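Handout for the evening section, October
Looking after the two-arm bench cell

Welcome back, everybody. Last time we got as far as powering up the Fabbri cell and then ran out of evening, so tonight we slow down and go over how a bench like this is kept in good order. Please read this before you come in, and bring it with you, because we'll be scribbling on it.

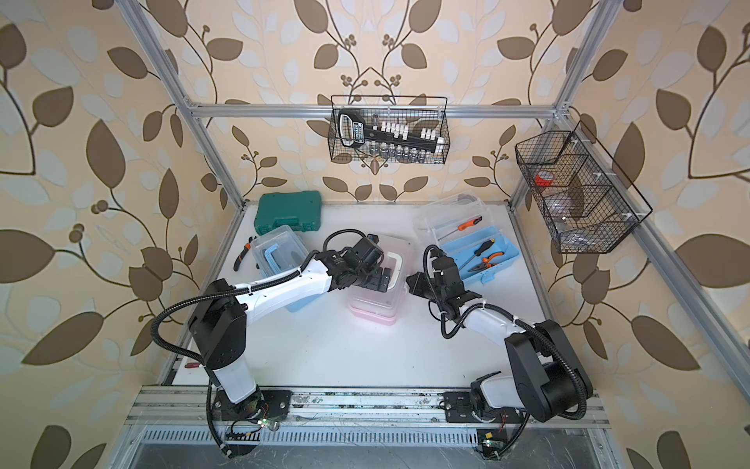

Topic: Routine Care

I always like to begin with the mounts. Both arms are fixed to plates on the front rail, and if a plate shifts even a little, every position you taught the arm shifts along with it. Check the bolts with the arms parked, and work from the same side every time so that you don't skip one (I have, more than once!). After that, run a cloth along the rail. Grit finds its way into the slots and makes it a real nuisance to seat a plate properly when you have to move one.

Then there are the cables. Let an arm travel through its full reach at low speed and watch the sleeve as it goes. You want a lazy loop at the elbow with some slack left over, and ties that hold the sleeve to the link without pinching it. 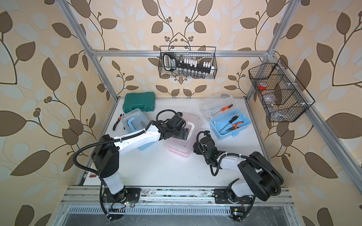 Teaching a reach into a container is where most of the scraped fingers come from, and I mean the gripper's fingers, though do mind your own as well. Set the approach point well above the rim and come straight down from there. With the left fingers inside the pink box and the right gripper waiting just beside it, there's very little room to spare, so teach one arm at a time and keep the other one held. The Mustcombe workbook, page 23, has a good worksheet for this, and we'll use program 428 to practice.

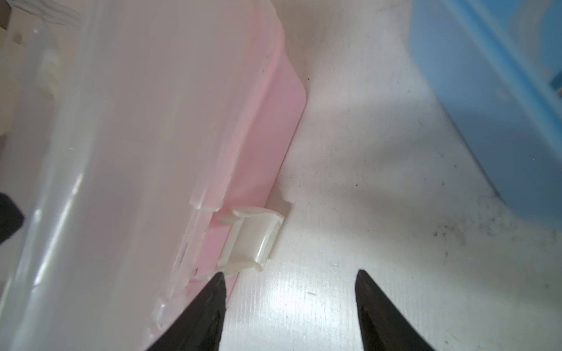 Reading time: 2 minutes

Last of all, the fingertips and the tabletop. The fingers on this gripper taper to a point, and a worn or bent tip will slide off a small latch and leave you blaming the program for an hour. Compare the pair with each other at the start of a session. Specks and smudges on the white top should be wiped away before you do any camera work. Fill in the Trutadari log sheet when you're done, all seven lines, and leave it on the clipboard by the door.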